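**Equipment planning: the second arm station**

3 Jul 2023

The budget request for the second two-arm station at Haren went in at the end of June, and several of you have asked what is in it and what was left out. A short account follows. The full spreadsheet is in the shared planning folder under "Station 2," and the tab you want is the second one. The first tab is last year's and will be removed once finance has signed off on it.

The main item is a pair of arms with parallel grippers, quoted by Deltumard. We asked for the same model we already run. Ametepe also quoted, and their price was lower, but their grippers use a different mounting pattern and we would have to keep two sets of spare fingers. Aaliyah Lavoie worked out what that would cost over the life of the equipment and the gap mostly closed. Delivery from Deltumard is 11 weeks from the date of the order. Ametepe offered 8.

The table and base rail are in the request as a separate line. Last time they were folded into the arm quote and we paid a markup on what is basically furniture. Facilities can get a table of the right height through the normal supplier. The rail has to come from Deltumard so that the hole spacing matches.

Cables and power took the most discussion. When the first station was planned, power was written down as "one outlet" and left at that. The arms, the workstation, the lights and whatever is being handled on the table all want a socket, and the list keeps growing as the tasks change. The plug and cable tasks are a good example. They need a power strip and adapter on the table as work items, and those can't double as the supply for the station itself.
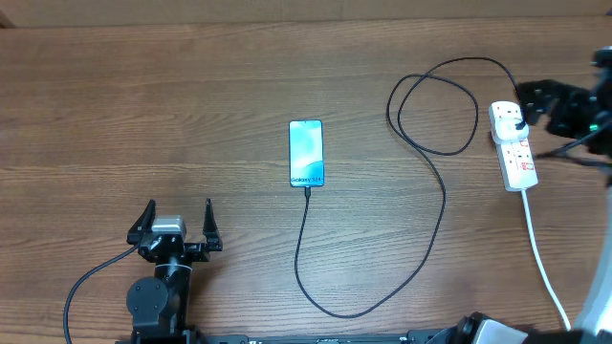 *Phone, charging cable and power strip on the table, with the grippers at the station.*

For the second station we have asked for two wall circuits, one for the arms and one for everything else, plus a cable tray under the back edge of the table. The electrician's estimate is included. If the tray gets cut, please tell Aaliyah before the order is placed, as it changes the length of the arm cables we need and those can't be returned once they are made up.

There is also a line called "task items." This is new. Up to now, phones, chargers, adapters, strips and the rest have been bought on whoever's card was handy and claimed back later, and it was hard to say at the end of the year what we had spent. The line covers a starting set for the new station and replacements for both. Cables are the largest part of it by quantity. Connectors wear with repeated plugging, and a worn one makes the results hard to compare from one week to the next. We have allowed for 50 charging cables over the year, all of the same type and length. Phones are budgeted as used handsets where possible. If your task needs a particular model, put the model name in the request form and don't just write "phone."

Spares for the arms themselves are limited to gripper fingers, one actuator and a set of cables. We looked at holding a complete spare arm and decided against it this year. The repair turnaround from Deltumard has been acceptable so far, and with two matching stations we can move an arm across if one is out for a while. That will be looked at again in the spring.

Left out of the request: the mobile base, which several people wanted, and the software renewal from Plostosness. The renewal comes out of the operating budget and is already covered. The mobile base needs a floor survey first, and there is no point in asking for the money until that is done.

Approval normally takes 3 weeks. Until then please don't contact the suppliers for changes to the quotes. Each change resets the validity date, and the Deltumard quote was already extended once in June.

If you have a task planned for the new station, send Aaliyah the items it uses, how many sockets it needs on the table, and how much clear space the arms should have on each side. A rough sketch is fine. She will use these to fix the position of the rail and the wall circuits, and neither is easy to move afterward.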